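What the Simulator Does to the Picking Bench
Mwanaisha Makokha
2021-09-25

Karnstead packs mixed orders for small kitchens. Until August, every pick on the night line was taught by hand: a technician stood at the cell, jogged the arm to the item, closed the gripper, and saved the position. Now most of that teaching is done in simulation, on a workstation upstairs, and the arm on the floor receives the result. I work on the Testent line, which was the first to change over, and I think the company has described the change poorly.

The official description is that the technicians have been "moved up" from manual work. I disagree with the direction implied. Teaching at the cell required a person to know how far an item rolls when touched, how much a skin gives under pressure, and which items arrive with grit on them. None of this was written down. It lived with the 2 people on each shift who taught the arm, and it is now being asked for in the form of numbers: friction, mass, stiffness, contact margin.

Some of those numbers can be measured. Others are guesses, and the simulator accepts a guess as readily as a measurement. A run of 50 trials with a bad friction value gives 50 consistent results. The consistency is then read as quality by people who did not enter the value.

The second problem is clutter. The old procedure allowed one item at a time in the fixture. Simulation makes it cheap to test mixed layouts, so we now test them. A typical view from the wrist has a dark board, a clear-rimmed panel and a few irregular objects on one orange surface, with shadows lying across most of it. The fingers are open and the approach has to be chosen. A technician at the cell would move her head to see behind the board. The operator at the workstation has to decide whether to add a viewpoint, and each added viewpoint lengthens the cycle.
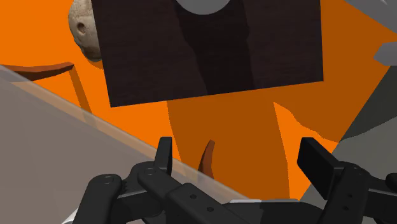

What Should Change

First, the parameter sheet needs a column for source. Every value should be marked measured, supplied or estimated, with initials. At present the sheet shows 60 fields and gives no indication of which ones came from a scale and which came from memory.

Second, the floor trial should keep its authority. Under the Macapagal procedure, adopted with the new software, a job that passes in simulation is released after a single confirmation pick. This is too thin. A lumpy item presents a different surface each time it is set down, and one pick samples one surface. I would require a full tray.

Third, job grades. The technicians who supply the estimates are still graded as cell operators. The workstation role is graded higher and was filled from outside for the Drollia line. If the model depends on what the operators know, their grade should reflect it. Fifty-two weeks is a reasonable period in which to train any of them on the software, and most would need far less.

I do not want the old method back. Jogging an arm through a night shift is tiring work, and it stopped the line each time a new item was introduced. My objection concerns where the judgment is recorded and who is paid for it. The revised procedure is open for comment until the end of the quarter, and I have submitted the three changes above in the same order.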